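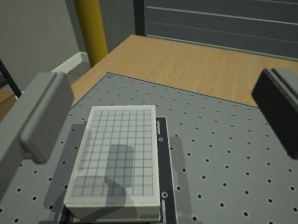 Sturanar Plate Handling Set: Frequently Asked Questions

Last changed 3/9/20

These are the questions which we receive most often from people who record demonstrations for Sturanar, or who want to train something on them. Please read this page before you write to the help address. If your answer is missing, write to us anyway and we will add it.

What is Sturanar?

Sturanar is a collection of demonstrations of one kind of work: taking a labware plate with a two-finger gripper, and putting it down in another place. A person controls the simulated arm from a distance, the program stores what the arm did and what the virtual camera rendered, and later a policy learns from these recordings. The collection is made by the simulation group at Ciltmont, with operators at Ciltmont and at Kaewsai.

How many demonstrations are in the current release?

There are 800 accepted demonstrations in the main part. A further 119 are kept in a separate folder called "recoveries". In those the operator made a mistake first, for example a bad approach angle, and then corrected it without restarting. We keep them apart so that you can decide yourself if you want to train with them. Our own results were better when we mixed them in, but only late in the training. Early in the training the policy seemed to learn the mistake together with the correction.

Is any of it recorded on a real robot?

No. Everything in this release is simulated. A real part is planned, but we do not want to promise a time for it.

Why a plate, and not something more interesting?

We hear this one a lot! A plate is low and flat, and the room for error at its edges is small. If the fingers come down a little too far to one side, one finger touches first and pushes the plate before the other one arrives. If they come too low, they touch the surface under it. A policy which can lift a cup quite nicely may fail at this many times in a row. Also the people who pay for our work have laboratories, and in laboratories there are plates.

Which program do I need for recording?

You need Fulier, our recording client. It runs on an ordinary desktop computer with a separate graphics card. On a laptop it will start, but the control becomes slow and the movements in your recordings will have small steps in them. We reject such recordings, and it is a pity for your time.

Can I use a mouse and keyboard to control the arm?

For practice, yes. For recordings which you submit, please use the hand controller. With the keyboard, people move along one axis, stop, then move along the next axis. The policy copies this habit very faithfully and it looks strange afterwards.

How does one recording session go?

You open Fulier and choose "Plate" from the list of tasks. The scene loads with the plate in a new position, and the arm in its start pose with the fingers open. Wait until the status line says READY. Press the record key, do the task, open the fingers fully when the plate is put down, move the arm up and away, and press the record key again. Then the program asks if you want to keep the recording. Say yes only if you would be content to see a machine do exactly the same.

Between recordings the scene resets by itself. You do not have to return the arm to the start pose.

Where should the fingers be before I close them?

Centred on the plate, with a similar gap at the left and at the right. It is normal that the fingers are not centred when you come closer. The opening is much wider than the plate, so there is enough room to correct — please correct while you are still above, and only then go down. In the first batch from Kaewsai, many operators went down first and shifted the hand sideways afterwards, with the pads already beside the plate. It works most of the time in simulation. We had to ask for this batch to be recorded again and we are sorry to everyone who was affected.

May I look at the shadows to judge the height?

Yes, and good operators do it. The shadow of a finger on the plate or on the breadboard moves toward the finger when you go down. But please know that we change the light direction between episodes, so the shadow will not always come from the same side. Use it as a help together with the depth readout at the bottom of the Fulier window.

Should I try to be fast?

No. A calm, even speed is what we need. Very slow is also a problem, as the recording will then contain long parts where almost nothing changes, and the policy learns to wait. If you need to think, think before you press the record key.

What makes a recording rejected?

The most usual reasons are these:

The plate was dragged over the surface before it was lifted.
A finger touched the black base with force.
The recording begins in the middle of the approach.
The operator stopped for a long time in the air.
The plate was released while it was still above the place where it should go.

One check is done by the program and one by a person, so there are two checks for each recording. They do not always agree. When they disagree, the person decides.

I dropped the plate. Should I delete the recording?

Please do not delete it. If you could pick it up again and finish the task, mark it as "recovery" in the dialogue which opens at the end. If you could not finish, mark it as "failed". Failed recordings are not published, but we look at them when we plan the next changes in the scene. Last March we found in this way that the friction of the finger pads was set too low.

Does the background matter? The policy only needs to see the plate.

It matters more than we believed at the beginning. Our first version had a floating table in an empty grey room. The policy learned well there, and became confused by anything new behind the table. Now the scene has a wooden tabletop, a perforated breadboard on it, walls, a yellow pole and some other things which have no use for the task. For the training variants we change colours and textures on these, and leave the plate almost the same.

The many holes of the breadboard are also useful for another reason. They are regular, so when the camera position is wrong it is quickly visible to the eye. We found two calibration errors only by looking at how the rows of holes ran through the picture.

Why are some letters in the rendered images impossible to read?

The images are stored in a small size. Small markings on the equipment become blurred at this size and you should not expect to read them. Nothing in the task depends on text. If you need sharper images, you can render the episodes again from the stored states with the script "rerender" in the tools folder. It takes a lot of disk space, so try it with one episode first.

What is stored for each episode?

The camera images, the joint positions of the arm, the opening of the gripper, the position and rotation of the plate, and the commands from the operator. The commands and the measured joint positions are not the same thing! Some users trained on the measured positions by mistake and wrote to us that the arm was late all the time. Please read the column names carefully.

Is the name of the operator saved?

No. Each operator has a random code, and the list which connects codes and people stays at the site where the person works. If you want your recordings to be removed, send us your code, and they will be taken out in the next release. We cannot take them out of copies which other people have already downloaded.

Can I use a different plate or my own gripper model?

You can load your own plate in Fulier as a mesh file. Be careful with the units, the program expects metres. Your own gripper is more difficult. The hand controller settings are adjusted for the fingers we have, and with another shape the closing will feel wrong until you adjust them again. There is a short guide in the tools folder. It is not our best piece of writing, and corrections are welcome.

Are the contacts realistic?

They are good enough for learning to approach and to grasp. They are less good for the moment when the plate slides against something. Very light touches between a finger and the side wall of the plate are also not trustworthy. If your research is about exactly this moment, our collection is probably the wrong one for you.

Can I contribute if I am not at Ciltmont or Kaewsai?

Yes, after a short practice set. You record the practice episodes, we look at them and send you comments, and when they are fine you receive an operator code. Please do not be discouraged when the first set comes back with many comments. It is so for almost everyone, and it was so for us.

My upload stops before it is finished. What can I do?

Close Fulier, open it again and choose "Continue upload" from the File menu. Do not rename the episode folders in the meantime. If it stops again at the same episode, send us the log file which lies next to the program, and keep your recordings on the disk until we have answered.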